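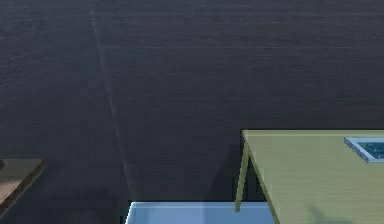
According to Dullska, who answered the draft of this section, you can skip the simulated run altogether and compare grippers on the bench from the first day. You can, if you have spare fingers to break. We kept the section in, with fewer promises than the last edition made.

## 4. Comparing two grippers in the simulated room

The steps below set a Beltix parallel gripper against the De Graaf three-finger model on the same arm, under the same controller. They assume Grikico is installed and the room file from section 3 loads without errors. The room has the olive-green table with the blue-rimmed tray on it, the brown surface on the left, and the light blue object low in the middle of the view.

### 4.1 Before you load a gripper

1. Open the room with no arm in it. Leave the overhead view as it is.
2. Check that the near-left corner of the green table and its leg are both in view. If you see only tabletop, the camera preset has been overwritten. Reload it from the presets menu.
3. Check that the left part of the tray shows at the right of the view. You do not need the whole tray for this test.
4. Save one still and keep it with your results.

**Note:** A thin, pale diagonal line crosses the dark gray surface in this view. Do not use it as a reference for alignment. We have seen people try, and their offsets were useless.

**Caution:** Good shadows are not evidence of good contact physics. The renderer and the contact solver are separate parts of Grikico, and a change to one tells you very little about the other.

### 4.2 Running the comparison

1. Load the arm, then the Beltix gripper. Wait for the controller to report ready.
2. Set the closing force to 50 percent. The vendor default is higher and flatters both products.
3. Set the trial count to 500 and fix the random seed. Write the seed down — the log does not keep it if the run is stopped early.
4. Start the run. Do not move the camera while it is going.
5. When the run ends, export the log and close the room without saving.
6. Reopen the room, load the De Graaf gripper, and repeat with the same seed and the same force.

**Note:** The De Graaf file arrives with its own friction values. Replace them with the room's values before step 6. If you leave them in, you are comparing two friction tables and calling it a gripper test.

### 4.3 Reading the log

Each trial gets one line: approach, first contact, lift, release. The "success" column is generous. It counts a trial as good when the part leaves the surface at all, even if it drops a moment later. Sort by hold time and ignore anything under your own cutoff.

In our October runs the controller threw out 246 trials for planning errors before any finger touched anything. Those belong to the arm and the planner. Leave them out of both gripper totals, and report them on a line of their own.

**Caution:** Do not average results from different controller versions. The planner settings changed between releases, and old logs look better than they should.

### 4.4 What the result is good for

A large gap between the two grippers is worth checking on hardware. A small gap is noise until you have repeated it with several seeds. We would not buy either gripper on the strength of this test, and we would be wary of a sales sheet that leans on one like it.

If the simulated and bench results disagree, keep the bench result and send us both logs. Include the seed, the force setting, and the still from step 4 of 4.1.

*Section last revised December 26, 2020.*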